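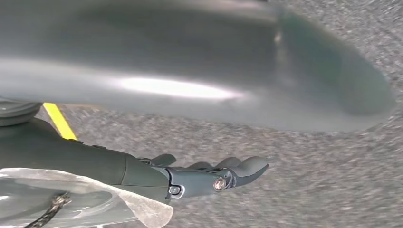

Drirora Pictures Opens Its Doors to First-Time Filmmakers

Posted 26th September

Drirora Pictures has confirmed that its new production house will begin accepting scripts from June next year. The company was formed by two former television editors and will operate from leased premises in the Rindance arts precinct.

The first slate consists of 4 short dramas and 2 web series. Each short will receive a grant of $3000 towards crew wages, catering and location fees. Applicants need no previous screen credit, and work in languages other than English will be considered on the same terms.

I have followed independent production on this blog for several years and I regard the announcement as a welcome one. Emerging writers in our region have had few places to send a finished script, and fewer still that undertake to reply. Drirora has stated that every submission will be read in full.

The first title to be named is Tasia, a family drama set in a coastal fish market. Casting will be by open call. Rehearsals are to be held in the upstairs hall at Selvanayagam House, where a public reading of the opening episode is also planned.

Submission guidelines run to nine pages and are available at the precinct's front desk. Writers should note that scripts must be sent without the author's name on the title page.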